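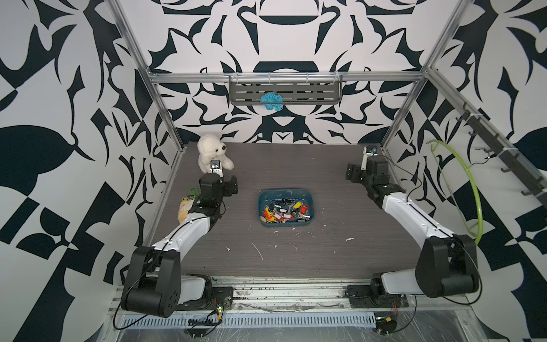
Two robot arms, one tray of keys, and a polar bear keeping them company.

Meet the Robot That Sorts Keys
A Big Read for Curious Kids, by Rin Okabe

Think about the junk drawer in your house. I bet you have one, because almost everybody does. Ours has rubber bands, a flashlight, birthday candles, and way down at the bottom, a heap of keys. One opens the shed. One opens my old bike lock, I think. The rest are a mystery, and every time my family says "we should sort those out," we all suddenly remember something else we have to do.

Now think about a school, or a big apartment building, or a summer camp with lots of cabins. Those places can have hundreds of keys! Somebody has to keep them straight, and it's slow, fiddly work, the kind that makes your fingers smell like pennies. So a company named Silamach makes a robot kit for jobs like that. The kit is called the Jultier, and you say it JULL-tee-er (I said it wrong for a whole week). I got to spend some time with one, and I want to tell you all about it.

What comes in the kit?

The Jultier is a pair of robot arms that sit side by side, a lot like your own two arms do when you're at the dinner table. Each one has a thick, heavy part at the bottom, then a joint that bends like your elbow, then a long forearm. At the very end, where your hand would be, there's a gripper.

A gripper is a robot's hand, only much simpler. You have five fingers on each hand, and this gripper has just two. They slide apart and they slide together, and that's all they do. Try it yourself! Hold up your thumb and one finger and tuck the others away. Now try to pick up a key from a table. It's harder than you'd think, isn't it? Keys are thin and flat, and they like to lie there as if they were glued down. The trick is to come at them from the sides, or to grab something fatter that's attached to them, like a plastic tag.

The arms are bolted to a metal rail so they can't wiggle around. If the bottom of an arm moved even a tiny bit, the hand at the top would end up in the wrong place. You can feel how that works with a broom. Hold it by the bottom and tip it just a little, and watch how far the top swings.

There are also cables running along the arms. Some of them carry power and some carry messages, a bit like the nerves that run down your arm and tell your fingers when to squeeze. The cables have to be a little loose. If you pulled them tight, the arm couldn't bend without yanking on them, so they're left in loops with some extra to spare.

How does it see?

Your eyes are in your head. (I hope so, anyway!) The Jultier has a small camera on each wrist, right behind the gripper. Imagine if you had an eye on the back of your hand. You could reach under the couch for a lost sock and look at it at the same time, without having to lie on the floor with your cheek in the dust.

Wrist cameras are great for close-up work. When the gripper moves toward something, the camera moves too, and the thing gets bigger and clearer in the picture. The trouble is that a wrist camera only sees what's in front of the hand. It doesn't know what is going on across the table. That's why people often use another camera as well, one that looks at the whole work area from farther away. The far camera helps with the big question, "Where is everything?" and the near camera helps with the small question, "Am I lined up with this key?"

Shiny things are tricky for any camera. Have you ever tried to take a picture of something glossy and gotten a big white blob of light instead? Keys are shiny and so is smooth plastic, so a robot that works with both of them gets a lot of blobs. People who teach robots have to show them plenty of shiny keys in plenty of different spots, so that the robot learns that a bright patch of light is not a thing to pick up.

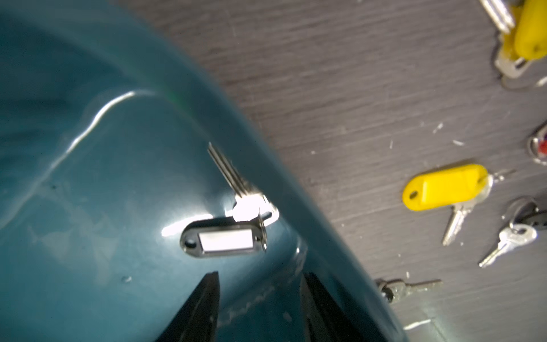
Picking one key out of a crowd is a whole string of little jobs, and I'd like to go through them slowly, since you and I do them so fast that we don't even notice.

First the robot has to choose. If keys are piled on top of each other, where does one stop and the next one start? A key on a ring with a tag is really three things that travel together. Grab the tag and the ring comes along, and the key comes along after that. But if that ring is hooked through another ring, then you've got a whole parade. You lift one and up come four!

Next the robot has to reach. It opens its two fingers, moves over the spot, and lowers them. Too high and it pinches the air. Too low and it bumps the table. It also has to turn its wrist so that the fingers go on either side of the key or the tag. Turn your own hand around over your desk and you'll see how many ways there are to do it.

Then comes the squeeze. Squeeze too gently and the key slips away. Squeeze too hard and something could break, or the key could shoot off like a watermelon seed. And after all that, the robot has to carry the key to the right place, open its fingers, and start over with the next one.

Can it sort by color?

Yes, that's one of the jobs you can teach it, and it's my favorite. Lots of people put colored tags on their keys. Red could be for the kitchen, yellow for the gym, black for the art room, or whatever you like. Many tags also have a little window with a slip of paper inside, so you can write on it. A tag with a blank paper isn't much use to a person, but a robot that knows colors can still put it with its friends.

The Jultier doesn't know what a gym is, of course. It doesn't know what a door is, either. It learns from lots of tries. A person guides the arms through the job again and again, and the computer remembers what the cameras saw and how the arms moved. After enough practice, the computer starts to notice what all those tries had in common. It's a little like learning to tie your shoes. Somebody showed you, and then showed you again, and you made floppy bows for a while, and then one day your hands just knew.

The practice set that Silamach sells with the kit is named Ekinci, and it has 127 keys and tags in it. I asked if I could count them to check. I got as far as the orange ones and then it was time for lunch.

What I liked

I liked how patient it is. If I drop a key, I groan and roll my eyes. The Jultier has no eyes to roll! When it misses, it backs up and has another go.

I liked the two arms, too. One can hold a tray steady while the other one picks, or they can each work on their own side. And I liked that you can change the things around it. The folks who make the kit say that it's good for robots to practice in busy places, with patterns on the walls and different objects sitting near the work, because real life is full of stuff. A robot that has only ever worked at a perfectly plain table can get mixed up when it goes someplace with a little more going on.

What I didn't like so much

It's slow. I know I said patient was good, and I meant it, but you could sort a handful of keys faster yourself, and probably hum a song while you did it.

It also needs a grown-up. The arms are strong, and you should never put your fingers near them while they're turned on. There's a big stop button in the kit, and the very first page of the guidebook tells you to learn where it is before you do anything else. Read that page twice.

And it costs a lot. The Jultier is meant for schools, clubs, and workshops, so please don't ask for one for your birthday unless you have extremely generous grandparents. The lending library at Flurnen has one that classes can sign up for, and they also keep a copy of the guidebook at the front desk that anybody can look through. It runs to 839 pages (I did not read them all), and the best drawings are near the back.

Be the robot

You can play this one at home with a friend. You'll need two clothespins, a bowl, and some old keys or paper clips.

Spread the keys out on a table next to the bowl. Hold a clothespin in each hand. Those are your grippers, and you can't use your fingers for anything else. Now have your friend call out which key to get, and see if you can move it into the bowl without dropping it.

When that gets easy, close one eye. Then try it with the keys in a heap. Then try it with your friend giving every single instruction, like "left a little" and "down" and "squeeze," while you do only what you're told and nothing more. You will probably end up laughing, and you may end up with a key on the floor.

Words to know

Gripper: the hand of a robot.
Joint: a place where an arm bends or turns.
Cable: a bundle of wires with a cover on it.
Fob: the tag or decoration that hangs on a key ring.

Classes can sign up for the next Jultier visit starting 11th June. Ask your teacher to write to the Flurnen front desk.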